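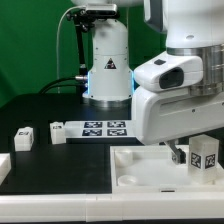

A white tray on a black tabletop, under a white robot arm.

Workshop and kitchen tips for young companies in a small rented room

Reading time: 6 minutes

When a company is very young, the office, the workshop and the kitchen are usually the same room. In our first year at Pastcombe we were five persons in such a room, and later we moved with the Nindora startup program to a bigger one in Prarkasstead, where we share the floor with other teams. I have collected here the small household things that helped us. They will not bring you an investor, but your mornings will be easier.

The table

Decide in the first week which table is for dirty work and which one is for laptops. Write it on a piece of tape and stick the tape on the edge. We did not do this and one laptop received a spoon of epoxy in the keyboard.

If you have place only for one table, divide it by time. We soldered and cut before lunch, and after lunch the table was wiped and it became an office table. It sounds strict, but after two weeks people do it without speaking.

For wiping, use first a dry brush and only then a damp cloth. Small pieces of wire and plastic scratch the surface when you push them with a wet cloth. A normal paint brush, the cheap wide kind, is better than the brush which is sold for tables.

Trays are very useful. Give each unfinished job its own tray, with a paper note inside that says what is the next step. When a guest comes you lift the whole tray on a shelf and nothing is mixed. Baking trays are good, also the flat ones from a garden shop. Do not buy them with high sides, your hand will hit the side all day.

Screws and other small parts

We started with beautiful boxes with many compartments and we mixed all of it on the first Sunday when somebody dropped a box. Now we keep screws in jam jars with the label on the lid and the same label on the glass. Two labels, yes. Lids travel.

Buy one size more than you buy others. In most products there is one screw that you use everywhere, for us it was the 16 millimeter one, and we were always without it. Keep a second jar of it closed at the back of the shelf. When you open the second jar, you order again. This is the same system that my grandmother had for sugar.

Do not keep the jars above the level of your eyes.

Shelves

The metal shelves we have are from Živković, a hardware store near the bus station, and they cut the boards for you while you wait. Measure the room and also the door and the turning of the stairs before you order. Our first shelf had to be taken apart on the staircase, and the neighbors from the second floor could not pass until it was done.

Put heavy things low: the printer paper, the power supplies, the bottles of water. At the level of the hands put what you touch every day. The top is for empty boxes of devices which are still under warranty. Write on each box with a thick pen the month when the warranty finishes. I found one box with only "February" written on it, without a year, and this did not help us much.

Cables and chargers

A shared room eats chargers. Put a ring of colored tape around each one, one color for one team, at both ends of the cable. Nail polish is also possible and it stays longer than tape.

For storing, make a loose circle, never around the elbow, and close it with a strip of hook-and-loop tape. Long cables hang on a hook and short ones go in paper rolls from the kitchen towel, standing in a shoe box. You will see quickly which roll is empty.

Do not connect one extension cord into another extension cord. If the socket is too far, speak with the owner of the building. In Pastcombe the electrician came for a new socket and it cost us 50 in cash, less than we had spent for extension cords until then. Kettle and heater should have each their own wall socket.

The kitchen corner

Kitchen things and workshop things must have different cloths, different scissors and different sponges. We use blue for workshop and yellow for kitchen. If a yellow cloth has once touched solder or glue, it does not return to the kitchen, even when it looks clean.

The kettle in an office works much more than the kettle at home. Every second week boil in it one part of vinegar and two parts of water, leave it for half an hour, pour out, and boil two times with clean water. Please put a note on the kettle in the time when there is vinegar inside. I drank once a tea from it before a meeting with the bank.

Mugs: each person has one mug and washes it alone. Keep three more for guests. When we had many mugs, all of them were dirty. The number of mugs is the real limit for the number of dirty mugs.

Food in the refrigerator needs a name and a day on it. What has no name on Friday evening goes out. In the beginning this made small quarrels, so agree on it together and write it on the door before the first lunch disappears.

If you have a microwave, warm a bowl of water with a slice of lemon for three minutes, leave the door closed for five minutes more, and then wipe. The dried soup comes away easily.

Money for small things

Coffee, soap, toilet paper, bin bags and batteries are small, but together they were nearly 3,000 in our first year, and it was in no budget. Open one envelope or one separate card only for household. Receipts go in the same envelope, folded with the price outside. Our accountant has thanked us for the folding.

Buy soap and bin bags in large packs, and coffee in small ones. A large pack of coffee is open for too long and loses its smell. Batteries also buy small, and keep the used ones in a jar with a lid until you can bring them to the shop.

Before visitors

There is always one hour when someone calls that they are coming with a partner. For this hour we have a short list on the inside of the cupboard door:

- open the windows for ten minutes
- trays on the shelf
- floor under the dirty table, broom only
- empty the bin, also the one in the bathroom
- hand towel new
- guest mugs washed and dry
- one chair more than the number of guests

Leave the tools where they are. People who visit a young company like to see tools, and if you hide them in a hurry you will look for the small pliers until the end of the week. Ours were in the drawer with the tea.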